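5.3 Public demonstration at the open day

The assembly cell described in Section 3 was shown to visitors during the laboratory open day on Oct 3, 2025. The cell ran the same software build used for the bench trials in Section 5.1. We made two changes for the event. The maximum tool speed was lowered, and a confirmation step was added before each insertion, so that the operator could pause the sequence and answer questions. Neither change affects the force thresholds or the search pattern, and the demonstration runs are therefore comparable with the bench trials in everything except cycle time. Cycle times from the open day are not reported.

Visitors were admitted in groups of up to 11. Each group watched one complete attempt at the two-part task, which consists of placing a processor in its socket and then seating a memory module. The parts are picked from a printed fixture plate, and the target is a desktop computer lying on its side with the side panel removed. The operator stood at the Ivis console and gave a short spoken introduction before each attempt. Visitors remained behind a floor line and did not handle the parts.

A total of 26 attempts were made over the day. All of them were logged by the Gukular recorder at the full controller rate, including the attempts that were stopped by the operator. Of the complete logs, the longest contains 2,376 force samples after contact detection and the shortest contains 617. The spread is mostly explained by the spiral search over the socket, which ends as soon as the lateral force drops below the release threshold. When the initial offset is small, the search ends within the first turn.

Two practical problems came up that had not been seen on the bench. First, the lighting in the hall differed from that in the laboratory, and the reflection from the grooved aluminum table disturbed the part localization in the early attempts. We lowered the exposure time and repeated the calibration of the fixture plate, after which localization stayed within the tolerance given in Table 2. Second, groups tended to gather on one side of the cell, and the floor under the table was less stiff than the laboratory floor. Small low-frequency components are visible in the vertical force signal for these attempts. They are well below the contact threshold and were left unfiltered in the logs.

Figure 7 gives a view of the workspace with a processor and a memory module in the fixture plate. The socket retention bracket is raised. In the current version of the task, opening and closing the bracket is done by the operator and is not counted as part of the attempt.

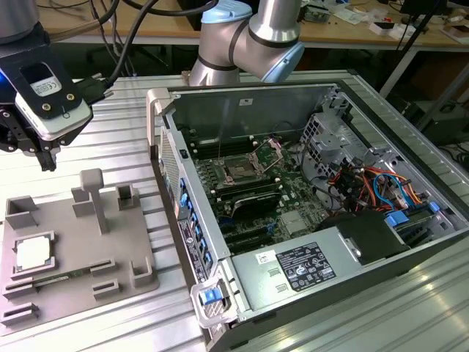 Figure 7. Workspace for the two-part task, with the fixture plate at left and the open computer tower at right. The arm reaches down behind the tower.

The interior of the tower restricts the approach directions more than the open test board used in Section 5.1. The power supply and the drive cage were entered in the Feyisa planner as fixed obstacles. Cables were not modeled individually. A single keep-out volume was used for them, drawn with a generous margin, and this excluded several wrist poses that would otherwise have been valid. A tighter cable model would allow shorter paths but would have to be updated whenever a cable was moved.

Questions from visitors were written down by the Grernard team between groups. Most concerned the search motion, which several visitors took for a fault. In response, the introduction was changed partway through the day to describe the search before it started. The same remark was later added to the operator script for the trials in November, where observers were also present. The questions were not collected in a systematic way and are not analyzed further in this paper.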